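Romeck Simulation Gallery: Learning to Move Large Boxes
Page by Friederike Bauerfeind
Last changed 2022-01-15

Welcome to the gallery of our small project. We study how a two-armed robot can learn to handle large, light objects such as storage boxes. All the work on this page is done in simulation. The question is simple to say: if we change the room around the robot very much during training, does the robot pay less attention to the room and more attention to the box? Our answer for now is "yes, but not for every room", and I will try to explain it on this page.

The rooms are built with our own tool, Jando. It takes a floor plan and then chooses wall colors, floor materials, furniture and pictures for the walls. The robot, the task and the controller stay the same in all rooms. Only the surroundings are different. We render from the robot's own viewpoint, so its body and its arms are often in the view, and the horizon is seldom straight. We do not correct this, because the policy must work with the same view.

How the training is organized

We made 2,000 rooms for training and kept 400 other rooms for testing. No room of the test group shares its combination of wall and floor with a training room. For comparison we trained a second policy, with the same number of demonstrations, but in only 10 rooms. In the plots we call the first one "wide" and the second one "narrow". I know these names are not very elegant, but they have stayed with us since September.

The demonstrations come from a person who controls both arms with hand controllers. We asked the operators to work at normal speed and to repeat an attempt if the box fell. The failed attempts are also saved, but we do not use them for the policies on this page.

What we found

The wide policy succeeds more often in the test rooms than the narrow one. The difference is largest when the wall behind the box has a strong texture. On a plain wall both policies are almost equally good, which was a surprise for me. I had expected a difference there too.

Furniture far from the robot has very little influence. We removed all counters, tables and chairs from a part of the test rooms, and the result stayed nearly the same. The shadows are more important. When we turned them off, the wide policy became worse at judging how far the box stands from the wall.

Reaching for the box

Boxes that lean on a wall are our most difficult starting position. One gripper has to come close to the box while the wall leaves little space behind it.
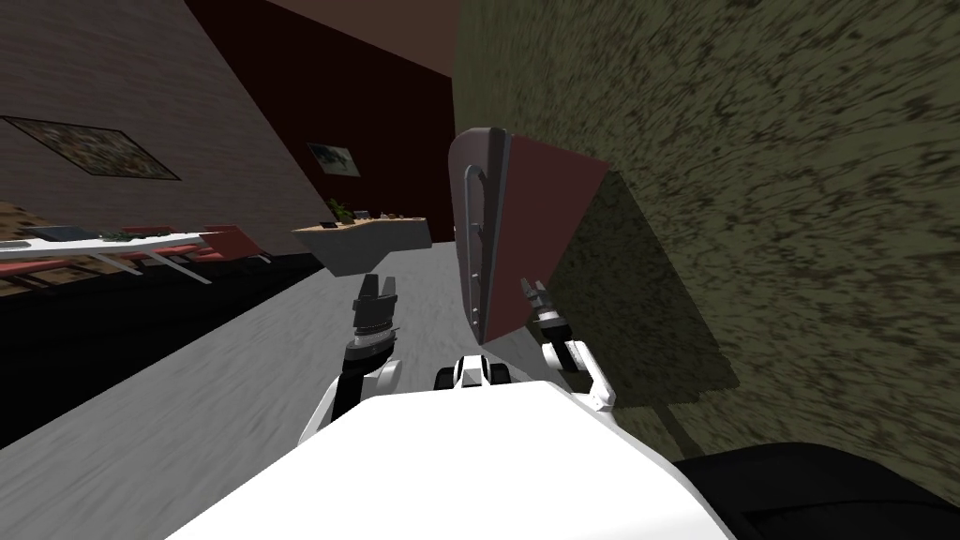 For this kind of start we tried 6 versions of the reward, and the version that punishes hard contact with the wall gave the calmest arm movements. It is also the slowest version. The arm sometimes waits near the box for a long time before it closes the gripper, and we are still looking for the reason. My guess is that the depth estimate changes too much from one step to the next, but I have not proved it.

A second problem is the free arm. Our reward says nothing about where it should be, so the policy holds it in the air in many different ways. In the next version we will add a small cost for moving it without need.

Files and contact

The room files and the training settings can be requested from the Pleridthorpe group by email. Please write which version of Jando you use, as the older room files do not open in the new one. The failed demonstrations can be shared too, but they are large and I must prepare them by hand, so please allow me a few days.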